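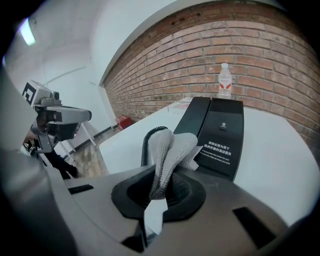
Eirini Konstantinidis
Housekeeping supervisor, second floor

Home | Diary | Rooms | Older entries

18th August

Started on the brick-wall rooms today. I had put them off all week and there was no good reason for it, they are no dirtier than the others. The bricks hold dust along every joint and you have to go over them with the soft brush before you touch anything else, or it all comes down on the clean table and you do the table twice.

Gray cloths for the desk things, as usual. I went back to the microfiber in April after the blue ones left lint on anything black. The service phone is the worst for that. The panel is glossy and shows every finger, and the little square button at the top gets pressed by everybody, so it gets a wipe of its own. The cord I do last. I run the cloth down the coils from the handset end and then let it hang so it doesn't twist back on itself.

The writing under the button is in Chinese and then in English. "Please press this button for your" on one line and "Provide the hotel services you need" on the next. I have read it so many times I say it in my head while I clean. Mrs. Christodoulou in the office wants a new label that reads better in English. I told her guests understand it fine. They press the button and we come up.

Water bottle was up on top of the phone again. I must have moved a bottle off a phone in half the rooms on this floor. The proper place is the tray by the kettle, label to the front. If one ever leaks there it goes on the tray and can be mopped up, but on top of the phone it goes straight into the handset. I wrote it on the board in the linen room, under the note about pillowcases.

There was a small sheet of paper at the back of the table as well, with a bit of print and a few red marks. I don't throw paper out. It gets lifted, the table is wiped, and it goes back where it was.

The white tables are holding up better than I expected. Moro had told us they would yellow near the window and so far they haven't. Plain warm water and a drop of the Pronlow, then dry straight away. If you leave it to dry by itself you get streaks, and on that shine you see them from the door.

Did 9 rooms before lunch. Cheese sandwich and the last of the plums. Afterward I went down to count cloths and got 38, which is two short, so somebody has them in a cart pocket. The laundry van from Ilten came late and I signed for the sheets without opening the bags. I should have opened one. The last lot had a torn hem in it and I was the one who had to phone.

Feet sore by four. The new shoes are all right on carpet and bad on the back stairs – I will take the old pair tomorrow and keep the new ones in the locker.

To do: brush for the high bricks (the handle is loose), more trays for the end rooms, ask Mrs. Christodoulou about the label before she orders it.

Soup for supper, then ironed two blouses and went to bed.

Filed under: Work days, Cleaning

Contact | © Eirini Konstantinidis | Back to top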